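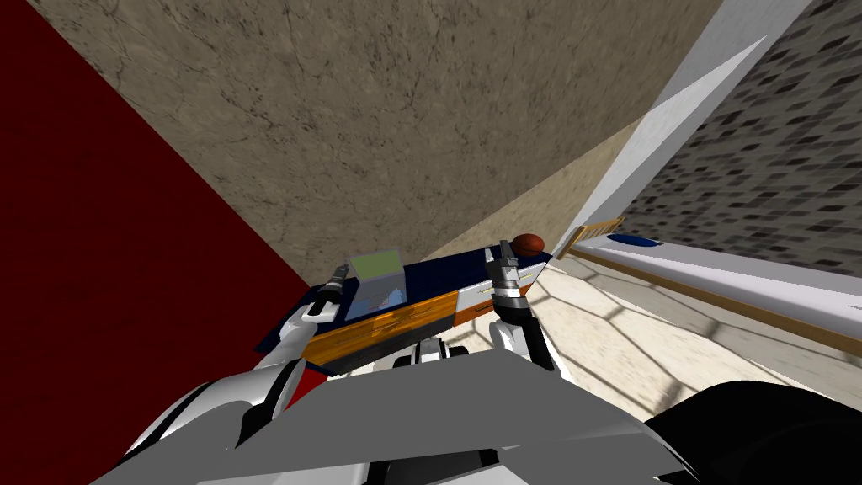 Figure 4-1. Tray tilted, left end low, with a box on the left half.

4 Leveling the Shelf Unit

This section covers leveling the Nistetley shelf unit after the uprights and back rails are in place (Section 3). Shelves that are out of level will let boxes and jars creep toward the low end over time, and the doors will not meet in the middle. Allow extra time on older floors.

4.1 What you need

Spirit level, long enough to reach across a full shelf
4 mm hex key (in the hardware bag)
Open-end wrench for the foot locknuts
Pencil
Plastic shims (in the hardware bag)
A second person for steps 6 and 7

Do not use folded cardboard in place of the shims. It packs down under load and the unit will need to be leveled again.

4.2 Finding the high corner

1. Take everything off the shelves, including the loose hardware bag.

2. Turn all four feet clockwise until they are fully in. Stop when you feel resistance. Do not force them.

3. Push the unit to where it will stand. Leave a gap of 70 mm to the wall if there is a baseboard heater behind it.

4. Lay the level across the bottom shelf from left to right, then from front to back. Mark the high corner on the floor with the pencil. The foot at this corner stays fully in and is not adjusted again.

Note: If the bubble reads differently on the bottom shelf and the top shelf, the uprights are not square. Go back to Section 3, loosen the back rail screws and check the diagonals before you continue.

4.3 Adjusting the feet

5. Start with the foot on the same side as the high corner. Turn it counterclockwise with the wrench until the level reads true from front to back.

6. Have the second person take the weight off the opposite side by lifting at the upright. Turn the front foot on that side until the level reads true from left to right.

7. Lower the last foot until it just touches the floor. Press down on each top corner in turn. If the unit rocks, lower the last foot another half turn and press again.

8. Hold each foot still with one hand and tighten its locknut up against the frame.

CAUTION: Never lift the unit by a shelf. The shelf clips are made to carry weight downward only and will pop out.

CAUTION: Keep fingers out from under the feet while the other person is holding the unit up.

The feet have 20 mm of travel. If a corner still hangs when its foot is all the way out, screw the foot back in halfway, slide shims under it and begin again at step 5. Use no more than 2 shims under any foot. A floor that needs more than that should be repaired first.

4.4 Fixing to the wall

The tall unit (part 424) must be fixed to the wall whether or not there are children in the home. The low unit may stand free.

9. Hold the wall bracket against the top rail and mark the wall through the slot. Use the middle of the slot so that there is room to move up or down later.

10. Drill and fit an anchor that suits your wall. Anchors are not included. The screws in the bag are for wood studs only.

11. Drive the screw until the bracket is snug, then check the level once more. Pulling the unit hard against an uneven wall will undo the work in 4.3. Pack the gap behind the bracket if you have to.

4.5 Loading

Load the bottom shelf first. Put heavy items over the uprights and lighter ones in the middle of the span. Check the level again after two weeks, as carpet and soft wood floors settle under the feet. On carpet, expect to repeat steps 5 to 8 at least once.

If the doors have been fitted and one hangs lower than the other, do not use the feet to correct it. See Section 5, Hinge Adjustment.

Section revised 16/06/2019. Text: Jonalyn Tiongson. Checked: Arsen Tymoshchuk.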